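About Lutdale School

Most schools say they're a family. We don't, and we'd be wary of one that does. Lutdale teaches surveying and stonework to 85 adults in classes of 12, and Ohemaa Ansah has run it for six years. Brochures promise jobs – we promise a bench and honest marks.
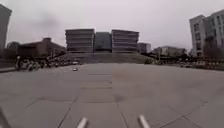 Outdoor work

Big gray slabs, thin joints, a very gentle rise toward the grass bank. Plazas like this get called level by people who haven't checked. Wagner Cordeiro makes first-years check.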